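Chapter 4
Liners, Drawstrings and Sack Closures

4.1 Scope

This chapter covers the closing of light plastic bags and woven sacks in household and small commercial waste handling. Fill limits are treated in Chapter 2. A closure is rated by the length of neck it uses and by how well it holds when the bag is lifted. 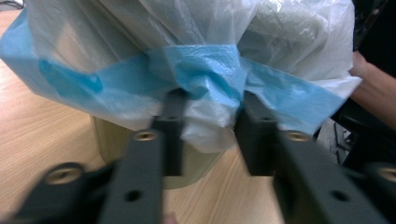
Figure 4.1 White translucent bag with light-blue band, gathered at the center.

In a drawstring bag the load passes from the band into the hem. The band should be drawn until the pleats lie close together. An uneven gather puts the pull on one side of the hem and may tear it.

4.2 Fitting the liner

A liner is opened fully before it is placed over the container.
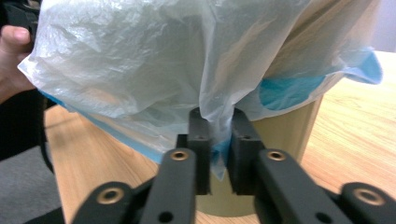
The overhang is then folded down on all sides. The Hanel method allows 18 centimeters of overhang for a 32-liter container. Air trapped below the liner reduces usable volume and should be pressed out by hand.

4.3 Gathered necks

Woven sacks are stiffer than film and tend to reopen after gathering. The neck is held closed while the tie is applied. 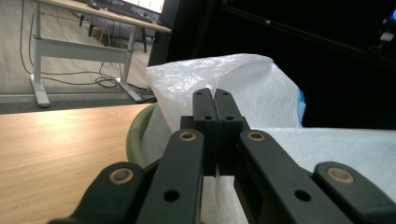

Joyce Okoth objects that a tie alone is not enough on woven material, and recommends folding the neck over once and tying it again below the fold. The double tie is described in Section 4.5.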